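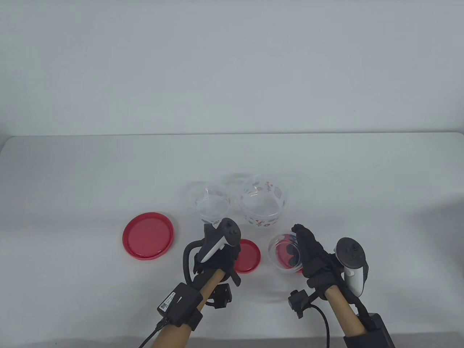 Abb. 2: Vorratsbehälter und Deckel auf weißer Tischplatte.

4.2 Aussagekraft der Meldezahlen

Dass die gemeldeten Salmonellosen in Warell und Drinell zurückgegangen sind, wird in den Jahresberichten beider Kreise der Aufklärungskampagne zugeschrieben. Wir halten das für voreilig. Gemeldet wird nur, wer eine Praxis aufsucht und dort eine Stuhlprobe abgibt. Im Erhebungszeitraum hat das Labor in Rankin seine Annahmezeiten gekürzt, und die Zahl der eingesandten Proben sank ungefähr im selben Maß wie die der Nachweise. Anghel und Fu, die den Rückgang als Erfolg werten, erwähnen diesen Umstand lediglich in einer Fußnote.
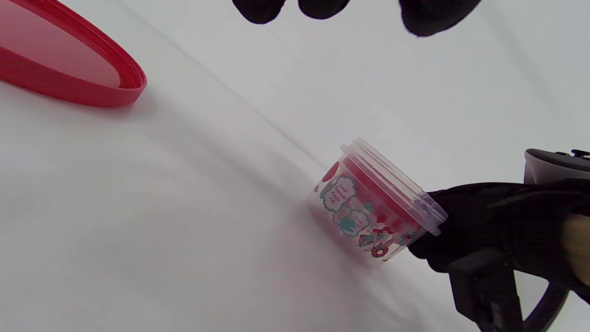
Hinzu kommt die Art der Befragung. Angeschrieben wurden 2000 Haushalte, verwertbar geantwortet haben 200. Wer einen sechsseitigen Bogen über Kühlschranktemperatur und Händewaschen freiwillig ausfüllt, dürfte sich auch sonst für das Thema interessieren. Ein Vergleich mit den Nichtantwortern fehlt. Die Angabe, Speisereste würden »meist am selben Tag« gekühlt, ist eine Selbstauskunft und wurde nirgends überprüft; in der kleinen Nacherhebung vom November wichen Bogen und Küchentagebuch bei mehreren Haushalten deutlich voneinander ab.

Ein Nutzen der Kampagne ist damit nicht widerlegt. Belegt ist er allerdings auch nicht, und die Forderung, sie unverändert auf Gelier auszudehnen, lässt sich aus diesen Daten schwerlich ableiten.

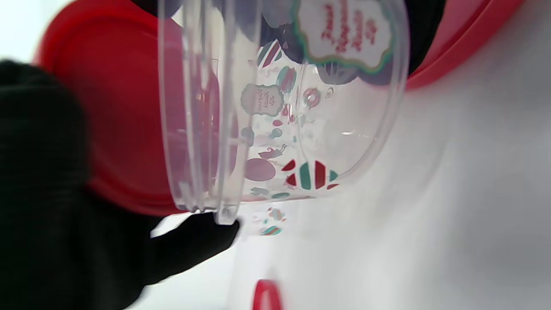

4.3 Einschränkungen der eigenen Auswertung

Auch unsere Neuberechnung beruht auf den Rohdaten mit Stand vom 2. Oktober 2020. Spätere Nachmeldungen sind nicht enthalten.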